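Plurkside Small Weights

A collection of weighings of small household and kitchen things, made on compact digital scales
Maintained by Myrtle Kasprzak
Current release: November 25, 2023

What's in it

Plurkside is a table of 172 weighings of ordinary small objects, along with workspace pictures and my notes. Buttons, teaspoons of dry rice, bottle caps, keys, a single clove of garlic, the same clove peeled! I started it because I wanted to know how far you can trust a little flat scale once you get down to things that weigh next to nothing, and then I got completely hooked on the answers.

The objects fall into 19 groups. Some groups are big and a bit messy (the one called "drawer" is exactly as random as it sounds), and others are tidy sets I bought for the purpose, such as the De Haan measuring spoons and the Treneck hardware packs. Every object was weighed 6 times, and the table keeps all the readings next to the average, so you can see for yourself which things wander and which ones sit still.

Files

weights.csv — one row per object, with the group, the short name, the readings and the average
groups.csv — the group codes and what they stand for
notes.txt — my running notes, lightly cleaned up
pictures/ — workspace pictures, not linked row by row to the table

Columns in weights.csv

id: a running number, never reused, even when a row is dropped
group: matches groups.csv
name: lower case, plain words, no brand unless the brand matters
r1 to r6: the readings in grams, in the order they were taken
mean_g: the average, kept to one decimal place
flag: blank, or one of the words "drift", "spill" and "redo"

If you only look at one column, please make it flag. The drift rows are my favorites — light, wide things that catch the air, like cupcake liners and dry bay leaves, where the last digit just won't make up its mind.

Setting up the scale

The surface matters more than I expected. A heavy, level slab gives much steadier readings than a folding table, and a soft mat under the scale is the worst of the lot. Put the scale well in from the edge, turn the display toward you, let it settle at zero and leave it alone for a moment before the first object goes on.

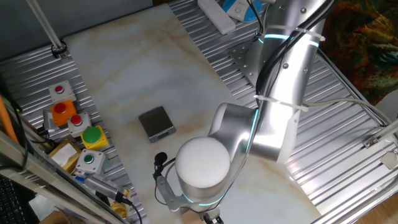
Do I have to zero the scale before every object?
Zero it whenever the empty scale shows anything other than 0.0, and always after you change the dish.

For loose things (rice, lentils, sugar) I use a small dish and tare it out. Solid things go straight on the plate, as close to the center as they'll sit. Off-center placement shows up in the readings for heavier objects, and I've left a few of those rows in on purpose with a remark in notes.txt. They're fun to compare with the centered ones.

Known problems

The "tea" group is short. Two kinds of tea bag went in under the same name and I couldn't separate them afterward, so I pulled both.

Rows flagged "spill" lost a grain or several between readings. The later readings run low. Use r1 if you need a single value.

The garlic rows are not comparable with one another. Cloves vary wildly, and mine came from 2 different heads.

Anything under one gram should be treated with care. The scales will show you a number, and it may even be the same number every time, but for objects that small I'd weigh ten together and divide. There's a "tens" group that does this for paper clips, staples and popcorn kernels, and the kernels turned out lovely.

Good uses

People at Plallari have been using the table for classroom graphing, and it works nicely for that: the spreads are real, the objects are familiar, and kids can go home and weigh the same things. It's also handy for guessing games, recipe conversions at very small amounts, and checking whether your own scale is in the neighborhood.

Please don't use it for postage, medicine or anything else where a wrong gram would cost somebody.

Adding your own

Yes, please! Send a CSV with the same columns, tell me what the scale was standing on, and keep your raw readings even if one looks silly. I'd much rather have the silly one. New rows go in with the December update, including a batch of dried pasta shapes that I'm very excited about (orzo is harder than you'd think).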